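December, late afternoon, finishing bench

Second coat of the Bilach soap finish went on the sample boards after lunch, and I'm much happier with it than I was with the first. I mixed it thinner this time, 30 grams of flakes to 1000 of hot water, and let it stand until I could put a finger in without yelping. Eirlys thinks I should have gone thinner still, and she may be right, but I wanted something I could compare with her October boards before I start changing everything at once (which is my usual sin, as anyone reading back through this book will know).

Board four raised its grain again, poor thing. I let it sit 90 minutes and knocked it back very lightly with the 600 paper — lighter than feels useful — and wiped it down with a barely damp rag. 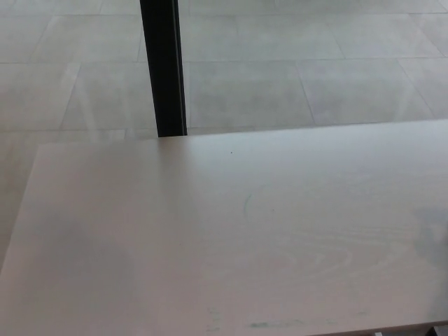
Francine asked whether we should add a little white pigment to hold back the yellowing. I'd like to try it on boards seven and eight only, and keep the rest plain. Savvas has half a tub left over from the Flena chairs and says we're welcome to it, if the lid will still come off.

Coffee ring test tomorrow. Stamatia, please use the cheap coffee, and leave the cup on overnight so it matches what we did with the oil. Still to do: label the backs of five and six, order more flakes, find the good scale.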